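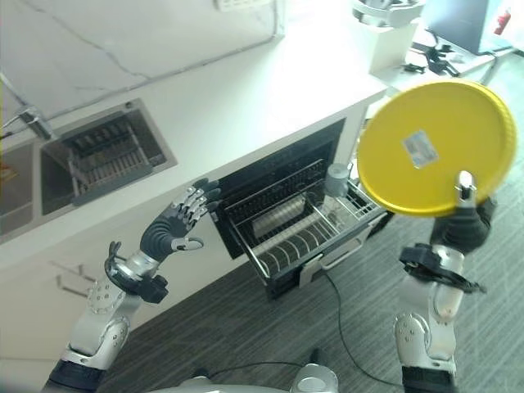 2 min read
January – Tracey Treloar, Cumdale workshop

Kitchenette counter, morning entry. The yellow lid is to be stored upright against the backsplash, label facing out. The veined surface was wiped with 200 ml of diluted cleaner and left for 10 minutes. Staff are asked to keep the area below the outlet clear. Order for replacement cloths passed to Urnier – delivery pending.

Recent entries
Sterkeck shelving, second fitting
Mykhailiuk sink trap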